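Kesto sandwich play food set – review
Posted by Güven Baysal, October 11, 2024

I ordered this from Kahraman in January and it has been in use most days since, so this is a long-term review. Item number 1478 if you are searching for it.

The bread is the best part. It has a white face and an orange-brown crust, and it sits flat enough to build on. The lettuce has a ruffled edge and spreads past the bread. The bacon comes as separate strips, which tend to slide when you stack them – put the cheese on last. The cheese is a thin slice and the one most likely to go missing under the sofa.

I use a pink plate with a raised rim and keep the pieces in clear plastic trays with ridged bottoms. The ridges stop thin pieces from sticking down flat, so they are easier to pick up. A green cloth goes over the table.
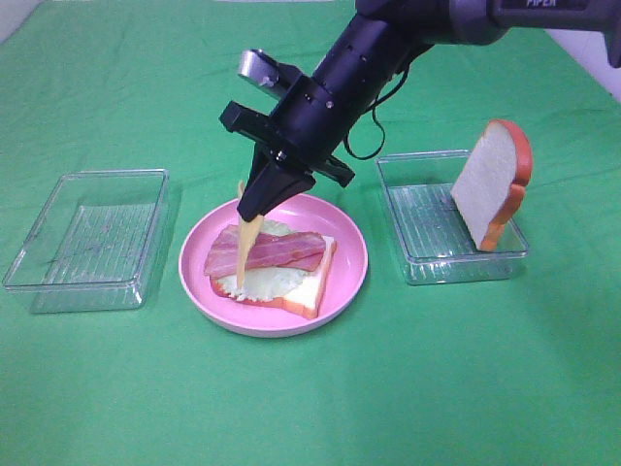
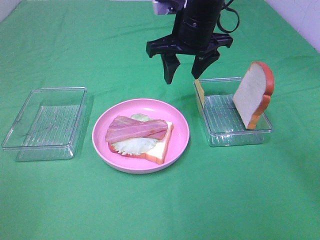
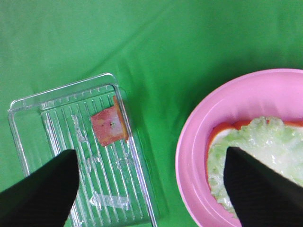
Cleaning is a wipe with a damp cloth. I would not put any of it in the dishwasher. The box it came in was flimsy and split along one side within a week, and the leaflet is no use at all.

I also looked at the Betik set, which has more fillings but thicker bread that is harder for small hands. I would buy the Kesto again, and I have already ordered a second pack of the cheese.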